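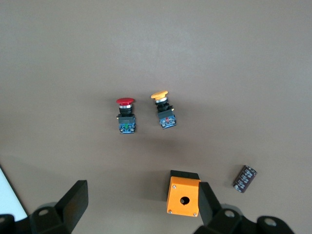 Red mushroom push button on a gray tabletop, along with the orange button box.

Vorholm Stop Buttons and Boxes

If you run a small shop, you already know how hard it is to find a decent stop button without buying a whole control panel along with it. We've carried the Vorholm line since August, and our regulars keep coming back for more (one cabinet maker in Debnath has put them on every saw he owns!). They have a good, firm push, and the cap is wide enough to hit with the heel of your hand when you're wearing thick gloves.

Each button is sold by itself, so you can match it to whatever box you have at home. Please check the hole size in your lid before you order. We're happy to swap an unused part, but the postage does add up, and we'd hate to see you pay it twice.

Item no. 2287-K, red cap, twist to release
In stock: 196
Ships from our Kornel warehouse, usually the next working day

Wiring should be done with the power off and locked out, and if you have any doubt at all, do call an electrician. For questions about contact blocks, legend plates or older Gristance panels, write to Asanka Sarkar at the parts desk, who has been answering this sort of letter for years and seems to enjoy the odd ones most.

Prices updated 1/4/19.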